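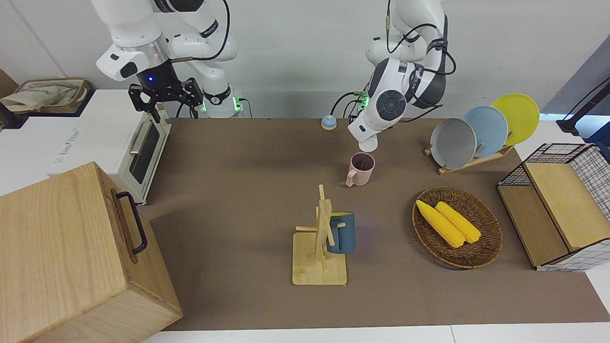

*Two white robot arms over a brown table, with a pink mug on it.*

**Aug 26, 2022** — The council of Sisturow has approved a new plan for the woods above the town, after two dry summers and a fire in spring that came close to the houses on Choo Lane. The plan gives the council's land office the power to clear dead trees on public ground without a separate permit for each place. It also creates a fund to help owners of private woodland do the same work on their side of the fence.

The decision was taken at the end of a long meeting in the town hall. It covers 523 hectares of mixed forest between Sisturow and the reservoir at Rendthorpe, a large part of it planted with spruce that has suffered badly from bark beetle. Many of these trees are already dead but still standing. In dry and windy weather they burn quickly, and they can fall across the only road that leads out of the upper valley.

Man-sik Geum, who leads the land office, told the meeting that the work must begin before the autumn storms. "We have waited for the ideal moment for several years and it did not come," he said. "The dead wood is there, the road is there, and people drive under these trees every day. I would like us to start with the road."

The first stage will begin in September on the slopes directly above the Ollton road. Crews will remove dead trees in a strip 40 metres wide on each side and will cut back the low branches of the healthy trees that remain. The road will stay open during most of the work, with one lane closed at a time. Drivers should expect delays in the morning, and the school bus will leave 10 minutes earlier until the first stage is finished.

In the second stage, the crews will move to the ground near Choo Lane and the old quarry. There the plan is more careful, as the soil is thin and the slope is steep. Some trunks will be left lying across the slope to hold the earth in place, and no heavy machines will be used after strong rain. The land office has promised to mark the trees with paint two weeks before cutting, so that residents have time to look and to ask questions.

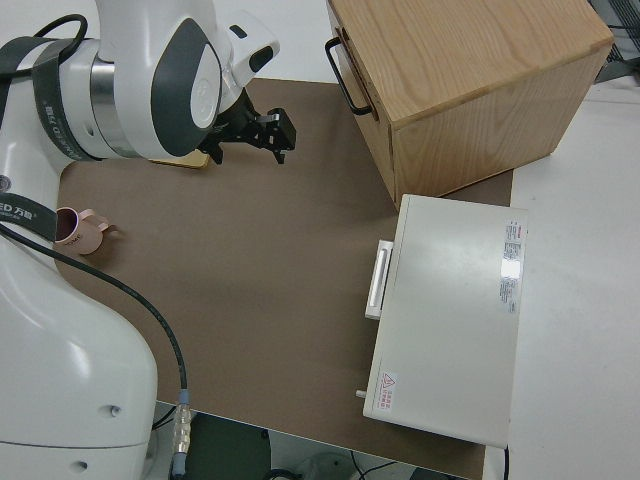 The question of money took up the longer part of the evening. Owners of private woodland can ask the new fund to pay up to 80 per cent of the cost of clearing dead trees, if their land lies inside the area shown on the council's map. They must agree to keep the ground clear for five years afterwards. Those who do not want to take part will not be forced, but they will receive a letter which explains the risk to their neighbours.

Several residents found this too soft. One owner from the Rendthorpe side said that he had cleared his own plot two years ago at his own cost, and that the plot next to it is still full of dry trunks. He asked why he should receive nothing while his neighbour is now paid to do the same. The council answered that the fund cannot pay for work already done, but it will consider a smaller payment for owners who continue to keep their ground in order. No amount was named, and the matter will come back at a later meeting.

Other speakers were worried that too much would be cut. The walking club of Ollton asked for the old beech trees along the ridge path to be left alone, and this was written into the plan before the vote. A request to stop all cutting during the whole of spring was not accepted in full. Work will pause in the places where nests are found, and the land office will check each section before the crews arrive.

There was less discussion about replanting, although it may have the longest effect. The council does not want to put spruce back on the lower slopes. It prefers oak, birch, rowan and some wild cherry, which cope better with dry soil, and it will leave part of the ground to grow again by itself. Young trees will need protection from deer, and the price of fencing has gone up. For this reason the replanting will be done in small sections, beginning with the places that can be seen from the road and are easy to reach with water.

Mr Geum said that people should be prepared for a view they may not like. "In the first year it will look poor," he said. "There will be stumps and mud. I ask for patience, and I ask people to come and speak to us before they become angry."

The plan also deals with water and access for the fire service. Two tanks will be placed near the quarry, and the track from Choo Lane to the ridge will be widened so that a fire engine can turn at the top. In the spring fire the engines had to stop halfway and the hoses were carried up on foot. The gate at the bottom of the track, which was locked that night, will get a new lock, and the fire service will hold a key.
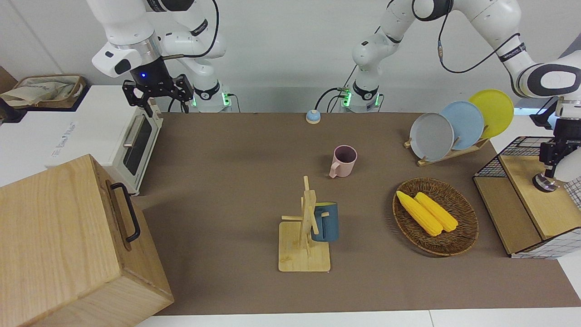
## What residents need to do

Owners who wish to use the fund should collect a form from the town hall or ask the land office to send one by post. The form asks for a simple sketch of the plot and the number of the land register entry. A member of the office will then visit before any work is agreed. Work that starts before this visit cannot be paid from the fund.

People who live on Choo Lane are asked to keep the verge free of parked cars while the crews are present. Dry garden waste should not be left against fences or sheds on the forest side — the green waste point at the Ollton depot will accept it free of charge until the first stage is complete.

Firewood from the public ground will be offered to residents of Sisturow once the trunks have been sorted. It may not be collected from the roadside before that, as the piles can roll. The map and the full text of the plan can be read at the town hall and in the library at Rendthorpe.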